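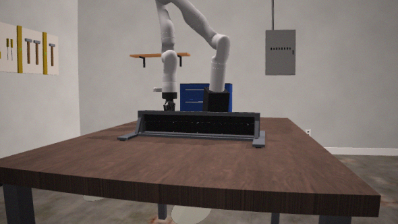
ferrule_9
The Hendermont guide wants 2,000 clean sim runs before a cable task goes on hardware. Who picked that number?

Xuelian Zou
Someone who never paid for a broken connector. I'd keep it.

ferrule_9
We stopped at 127. Same faults kept coming back.
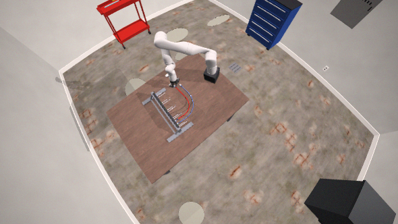 Does a sim pass replace the speed check on the real arm?
It never does. Run that separately.

oldbus
Then 2,000 is paperwork.

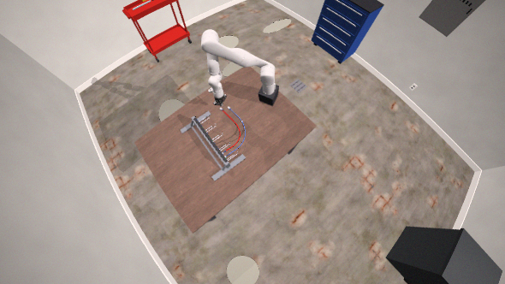
Red and blue cables by the rack, sim view

Xuelian Zou
Still disagree. 127 is thin.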